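April, just after nine at night

The telescope is home! I have been grinning since lunch and I need to get it all down before I forget the order it happened in.

I drove over to Wusville this morning, 103 miles each way with the detour (the river road is still closed, so you have to go up through Gorna and come back down the other side of the ridge). I left in the dark with a thermos and two boiled eggs and I sang most of the way. The man selling it had kept it under the stairs for years and had every scrap of paper that came with it, even the packing slip. It's an old Brunet reflector, the long white kind, serial number 1288. I don't know why the serial number makes me so happy but it does. I've said it out loud several times today.

He wanted 100 dollars for it and threw in 4 eyepieces, a moon filter and a star atlas with somebody's pencil notes all through it. The notes are wonderful. Next to the Double Cluster it says "YES" in capitals, underlined, and next to some little galaxy in Leo it says "three nights, nothing, try again in March." I want to know if they ever got it. I looked for a later note and couldn't find one, so I've decided I'll go after that one myself and write the answer in underneath.

Getting it into the car was a comedy. The tube went in diagonally with the front seat all the way down, and the mount rode in the footwell with my coat jammed around it. Every pothole through Gorna I winced.

Spent the afternoon going over it. The tube is fine, a few scuffs. The finder scope is stiff and one of the little screws has been swapped for one that doesn't match. The focuser has a gritty patch about halfway out, which I think is just old grease gone hard, and I found the right stuff in the shed (half a tub of Hesico, left over from the bicycle). I dusted the outside and the legs and I left the mirror strictly alone. I read for an hour about mirrors and the one thing they all agree on is that a dusty mirror works nearly as well as a clean one and a scratched mirror is scratched forever. So hands off.

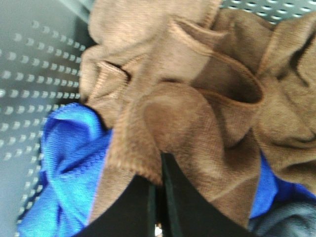
The collimation took me ages. You look down the tube and see a reflection of a reflection of your own eye, and you turn one screw a hair and the whole lot slides off sideways. I said some words. Then around five I turned the wrong screw by mistake, swore again, looked in, and the circles were all sitting one inside the other like a target. I didn't touch it after that. I carried it to the back door as if it were full of soup.

And the sky cleared! It had been gray all day and I'd told myself not to expect anything for a week, and at a quarter to eight there was a gap over the pear tree and then a bigger gap and then there was no cloud at all to the west. I had my hat on before I'd thought about it.

Moon first, of course. I know it's the obvious one and I don't care. I've seen it in binoculars a hundred times and it's nothing like this. Along the shadow line there were peaks catching the sun with black all around them, little separate sparks, and I stayed there until my neck seized up. Then I swung over and hunted for the Beehive, which took a lot of wandering about, and when it drifted in I said "oh" out loud to the garden.

My feet are frozen. I need a proper stool, and a red flashlight, and gloves with the fingertips off. I also want to sew a shroud for the open end of the tube, because the neighbors' porch light comes straight over the fence and washes everything out on that side. I went through the cloth pile after supper to see what I had.

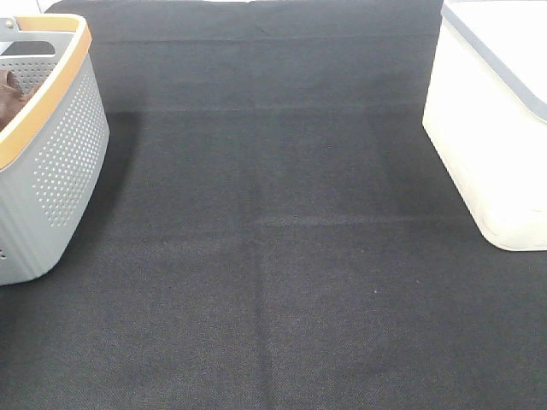
Dark gray, creases and all.

I'll work out the measurements tomorrow, plus a bit extra for a drawstring. If I can get it done before the moon is too bright I might try for that galaxy in Leo, pencil in my pocket. For now the telescope is standing in the hall with a pillowcase over the top and I keep getting up to look at it. Bed. Alarm set for four, in case it's still clear.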